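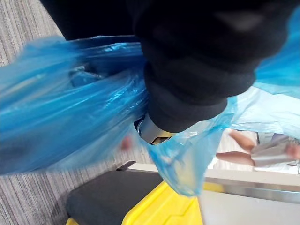
Blue plastic bags held in the gripper of a sleeved robot arm above a carpeted floor, with a white counter at right.

FOR IMMEDIATE RELEASE
2024-05-25

Flirneck Opens Orders for Plurnholm, a Bag-Handling Service for Counters and Collection Points

Flirneck today announced that orders are open for Plurnholm, a robotic bag-handling service designed for staffed counters, parcel desks and customer collection points. The service combines a sleeved robot arm, a gripper suited to thin and flexible materials, and a monthly support plan that covers software updates and replacement parts.

Plurnholm is intended for workplaces where staff spend a large part of the day picking up, holding and passing along light plastic bags. Such bags change shape whenever they are touched, and their handles fold over and stick together. Many automated systems built for boxes and trays handle them poorly. Flirneck developed Plurnholm for this kind of work, and the system can hold more than one bag in a single grip.

Each arm is supplied with a dark fabric sleeve that ends in a padded cuff just above the gripper. The sleeve covers the joints of the arm and can be removed for washing without tools. A small camera mounted near the gripper gives the control software a close view of the material being handled. Images are processed on site and are not kept after the task is complete unless the customer chooses otherwise.

The service is built for shared spaces. Staff may continue to work at the counter while the arm is in use, and the arm slows when a hand comes near its path. Operators can stop the system at any time with a button at the counter or from the base unit. Flirneck advises that every site complete a safety review before first use, and the company's installation team will carry out this review as part of the setup fee.

Plurnholm is offered in 2 packages. The standard package includes one arm, one gripper, 3 washable sleeves and remote support during business hours. The extended package adds a second gripper, a spare controller and on-site service visits. Both packages include training for counter staff, which takes roughly 63 minutes and requires no technical background.

The system was prepared for release during a pilot with Zeleke, an operator of neighborhood collection points. The pilot ran for 33 working days at a single location and covered bag pickup, holding and transfer. Comments from counter staff led to several changes before launch, including a softer cuff, a quieter base unit and a simpler screen for choosing tasks. Zeleke has placed an order for the extended package and will begin regular use of the service later this year.

Plurnholm is not intended for glass, liquids in open containers or loads with sharp edges. A full list of approved materials is supplied with each quotation - customers with unusual packaging may send samples to Flirneck for testing before they place an order.

Orders are being accepted now, with first installations planned for October. Pricing depends on the package selected and the length of the contract, and quotations are available from the Flirneck sales office on request.

About Flirneck
Flirneck designs and supports robotic handling equipment for retail, parcel and service counters. The company provides installation, staff training and maintenance for all of its systems.

Media and sales inquiries may be directed to the Flirneck press office.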